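### 3.2 Item Set and Starting Layout

The sorting task was designed around the kind of mixed snack assortment that builds up in offices and shared apartments: single candies, small packets, one or two larger bags and a boxed product. We chose snacks over tableware because they vary widely in stiffness and surface finish at nearly the same cost per item. A wrapped truffle is firm but has soft, slippery ends. A snack bag changes outline each time it is set down. A box keeps its shape and is hard to lift from its long face when it lies flat.

The full pool held 76 items, bought in two orders through the Preltport wholesale counter. Seven were dropped after inspection for split seams, leaving 69. Items were grouped by package type only; flavor, brand and weight were recorded but not used in the analysis. The group labels follow the Welluvano household list, with one change: twist-wrapped candies and foil-wrapped truffles are merged into a single class, as the Welluvano list separates them by content and not by packaging.

Layouts were scattered by hand on a white table covered with a pale blue grid-patterned mat (Figure 2). Spacing was left uneven on purpose. In pilot layouts with regular spacing, sorters tended to work row by row, and the order of handling then said more about the rows than about the items.

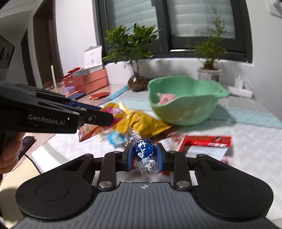
**Figure 2.** Snack items on the grid-patterned mat, with the mint-green bowl toward the window side. A blue foil truffle and a small packet are held above the table; a yellow bag and a red box are among the remaining items.

Does the class of a package depend on how full it is?

Class is assigned from the package type alone, so a half-filled bag and a full bag are both entered as bags.

Each session used 40 items drawn from the pool, split into two layouts. A layout was complete when every item had been assigned to one of three end states: in the bowl, in the flat stack, or returned to the mat as unsorted. The third state was kept for items whose class the sorter could not settle - most often small packets with a rigid insert, which meet the definition of both a packet and a box. These were not forced into either class, and they are reported separately in Section 4.

The bowl was reserved for candies. Its scalloped rim and handles reduce the clear opening compared with a plain bowl of equal width, and pieces with long cellophane ends sometimes came to rest on the rim. We scored a piece as placed if its body was inside the opening, regardless of where the ends lay. The stricter rule used in the Maltier protocol, under which no part of the wrapper may touch the rim, was tested on 50 placements and discarded. It mainly penalized long wrappers and did not separate careful placements from careless ones.

Surroundings were not cleared beyond the table surface. Potted plants and a power adapter stayed on the windowsill behind the mat throughout, and neither was treated as part of the layout. Changes in daylight were not controlled. Reflective foil is therefore a possible source of variation between morning and afternoon sessions, which we return to in Section 5.1.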